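Section 4. Trying the household chores in the simulated rooms

Read this section before you run anything. The Zirwood chore pack ships with a set of red-walled practice rooms and a planner called Arnus, and the box copy says the planner "does the housework." It does some of it, some of the time, in a room made of flat walls and a tiled floor. Keep that in mind when you fill in the results sheet.

4.1 Before you start

1. Install the pack and open the Brurnus viewer. Leave the window size alone. Changing it between runs makes the logs impossible to compare.

2. Set the step limit to 800. The default is 1000, and the extra steps mostly let a lost planner wander longer.

3. Set the time limit to 60 seconds per chore. If you need more than that to find a bag on a bare floor, write it down as a failure.

4. Turn off "assist pickup." With this option on, any object near the machine jumps to it and the run is scored as a success. It was switched on in the demo settings as of the January release.

CAUTION: Do not load these settings onto a real machine. Nothing in this section has been checked for use around people, pets or stairs.

4.2 Chore A: Take out the garbage

The whole job is one tied bag and a door. A ten-year-old does it while complaining.

1. Load Room A and wait for the floor texture to finish drawing.

2. Check the starting view. The black garbage bag should be on the parquet with open floor all the way around it and the white door up and to the right.

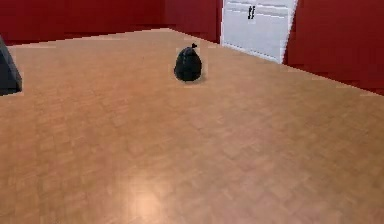 3. Type the command "take the garbage out" and press Run.

4. Watch the approach. Score one point if the planner reaches the bag without being given its position.

5. Watch the pickup. The bag in this room is a solid shape with a fixed outline. It can't sag, tear, leak or catch on a door frame. A pass here tells you about route finding and very little about garbage.

6. Score the door separately. If the planner stops in front of it and reports "complete," mark the chore as failed, whatever the on-screen badge says.

Note: The glare patch on the floor is part of the lighting. Some planners steer around it. Record this under "Other."

4.3 Chore B: Find the fan and put it away

1. Load Room B. Do not restart the viewer between chores or the step counter will reset.

2. Type "find the fan." Use exactly those words for the first run.

3. On the second run, type "it's stuffy, do something about it." The pack claims to handle indirect requests. We got two good runs out of a long afternoon and could not repeat either one.

4. Compare your view with the reference. You want the small round fan-like object on its white base, over at the right near the far corner, and the blue and gray painting high on the back wall.
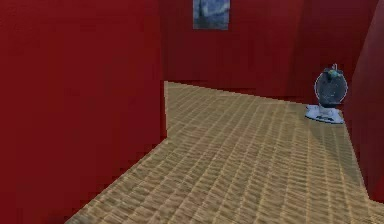
5. If the planner heads for the painting, stop the run and log "wrong target."

6. If it reaches the fan, send "put it away." There is no closet in the task file, so the correct answer is a question back to you. Any claim that the item has been stored counts as a failure.

CAUTION: The fan has no cord in the task file. Real ones usually do, and a cord on the floor is where a lot of machines come to grief. Do not quote a Chore B score to a customer as proof of safe handling.

4.4 Reading the score

The summary page averages both chores and rounds up to the next whole percent. Ignore it and use the raw log, found under Results > Lazarević > Full. The Lazarević scorer counts a chore only when the last step is done, and its figures are up to 60 percent lower than the badge on the front page.

If your own numbers come out much higher, check step 4 in section 4.1 again. The assist option turns itself back on after an update.

Section last revised August 9, 2021. For bags that fall through the floor, see Troubleshooting.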